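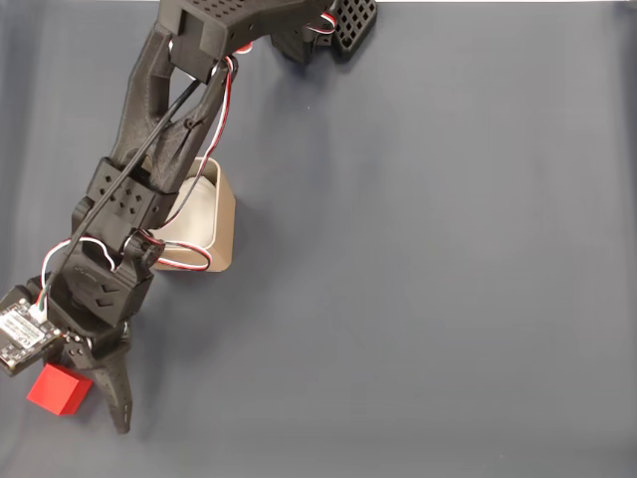
Flirlow arm, 3D-printed links, with red cube and beige tray. Servo cable loops hang free at the joints.

Flirlow Desktop Arm: Service Notice 3205, Elbow Cable Fatigue

Last updated: 10 May 2024

Applies to: Flirlow arms supplied by Purkton with the standard servo cable set. Arms supplied with the Koyama cable set use a different conductor and are not affected.

Summary

The three-wire servo cable at the elbow can fail internally after extended pick-and-place work. The insulation usually stays intact, so the fault is not visible. When the data conductor opens, the elbow servo stops answering position requests. When the supply conductor opens, the servo and everything downstream of it lose power. In the second case the forearm drops under its own weight and the gripper may release its load.

Keep hands out from under the arm whenever the supply is on. The servos have no brakes.

Symptoms

Early stage: single read errors from the elbow servo, normally while the arm is close to full reach. The controller retries and motion continues.

Middle stage: the elbow lags the commanded position, then catches up with a jerk. Errors appear in groups.

Late stage: the elbow goes limp, with or without loss of the gripper. Power cycling may restore operation for a short time. Do not keep running an arm that recovers this way.

Cause

The cable leaves the servo housing in a free loop. If the loop is too short, each elbow movement bends the conductors at the connector instead of along the loop. Heather Ogilvie reproduced the fault on the bench with a shortened loop and a 100 gram payload. The supply conductor broke inside the crimp. A second arm with the specified loop length ran the same program with no read errors.

A loop that is too long is also a problem. It can catch on the rim of a tray or bin when the forearm swings back over it.

Inspection

1. Park the arm, support the forearm by hand, and switch off the supply.
2. Unplug the elbow cable at both ends. Look for pulled crimps and whitened insulation near the connector.
3. Measure each conductor end to end while flexing the cable. Any change in reading is a fail.
4. Refit the cable and move the elbow by hand through its full travel. The cable must not go tight at any point.
5. Check that the loop clears any container placed inside the work area.

Repeat every 1000 hours of operation, and after any collision.

Replacement

Order cable kit Rinero 16. The kit contains the elbow cable, a strain relief clip and two ties. Fit the clip to the link, not to the servo case. Do not tie the cable directly to the printed lattice. The edges of the cutouts wear through the insulation.

After fitting, run the elbow at low speed with no payload and check the error counter before returning the arm to work.

Firmware

The current firmware stops all joints on the third consecutive read error from one servo and holds position where power is still present. Earlier versions retry without limit and should be updated before the arm is used again. The update does not prevent the drop described above if the supply conductor opens.

Returns

Failed cables are wanted for examination. Leave the connectors on, mark the servo end, and send them to Purkton Service, attention Ayane Ichikawa, quoting the notice number and the arm's operating hours.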